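Ranger un petit bureau sans percer les murs

Mis à jour en mars

Quand on loue, le bail interdit souvent les trous, ou bien il faut reboucher proprement avant de rendre les clés. On peut quand même organiser un coin bureau correct avec du mobilier posé, quelques crochets adhésifs et un peu de méthode. Comptez un après-midi pour un plateau de taille courante, tri compris.

Matériel

Un mètre ruban
Un crayon et du ruban de masquage
Un ou deux casiers ouverts à poser
Des patins en feutre autocollants
Des attaches à scratch pour les câbles
Une multiprise avec interrupteur
Un chiffon microfibre et un peu de savon noir

Étape 1. Vider et trier

Enlevez tout ce qui se trouve sur le plateau, y compris la lampe et l'écran. Faites un tas pour ce qui sert tous les jours, un autre pour ce qui sert dans le mois, et mettez le reste dans un carton que vous sortirez de la pièce. Les papiers administratifs vont dans une chemise à part. Ne les triez pas maintenant, vous y passeriez la soirée.

Profitez-en pour nettoyer le plateau. Le savon noir dilué suffit pour les traces de doigts et le feutre léger. Sur une surface mate, évitez les éponges abrasives : elles laissent des zones brillantes qui ne partent plus.

Étape 2. Mesurer

Relevez la largeur et la profondeur du plateau, puis la hauteur disponible jusqu'au premier obstacle (tablette, rebord de fenêtre, interrupteur). Gardez 60 cm de profondeur libre devant vous pour le clavier et les avant-bras. Si votre plateau est moins profond, placez le rangement sur le côté et laissez le fond libre.

Marquez au ruban de masquage l'emplacement du casier. Asseyez-vous, tendez le bras. Si vous devez vous lever pour atteindre le ruban, rapprochez-le. 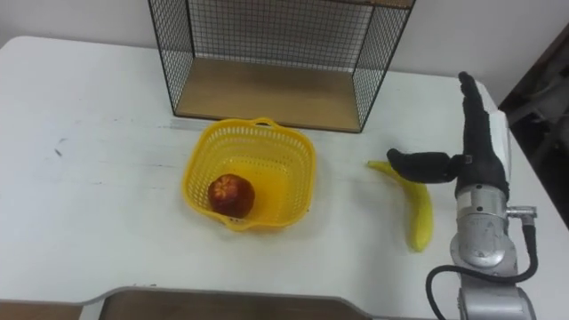

Le choix du casier dépend surtout de ce que vous y mettrez. Les modèles fermés protègent de la poussière, mais on oublie vite ce qu'ils contiennent. En treillis métallique, on voit tout d'un coup d'œil et on peut accrocher des pinces ou de petits crochets en S sur les côtés. Le point faible est le fond : sur une grille nue, les stylos passent au travers et les carnets gondolent. Prenez plutôt un casier avec un plancher en bois clair, comme celui de la photo, ou faites découper une planchette aux dimensions intérieures. Une façade ouverte permet de sortir un classeur sans le soulever. J'ai essayé les casiers Wastura et Skerketti ; les premiers sont plus rigides, les seconds plus faciles à démonter pour un déménagement.

Étape 3. Poser et stabiliser

Collez un patin en feutre à chaque angle, sous le casier. Laissez prendre la colle une heure avant de charger. Adossez le meuble au mur sans forcer. S'il bascule quand vous tirez dessus, mettez les objets lourds en bas et reculez-le de quelques centimètres.

Étape 4. Remplir

Les objets du quotidien vont à hauteur de main. Les dossiers se rangent debout, tranche vers vous. Pour les petites fournitures, deux boîtes suffisent : au-delà, on ne sait plus laquelle ouvrir.

Étape 5. Les câbles

Fixez la multiprise sous le plateau avec du scratch adhésif. Regroupez les câbles par destination et notez au crayon, sur un bout de ruban, l'appareil correspondant. Gardez un peu de mou du côté de l'écran si vous le déplacez souvent.

Entretien

Un coup de chiffon sec chaque semaine sur les fils métalliques, qui retiennent la poussière aux croisements. Ressortez le carton de l'étape 1 au bout de 42 jours. Ce que vous n'êtes pas allé y chercher peut partir à la cave ou être donné.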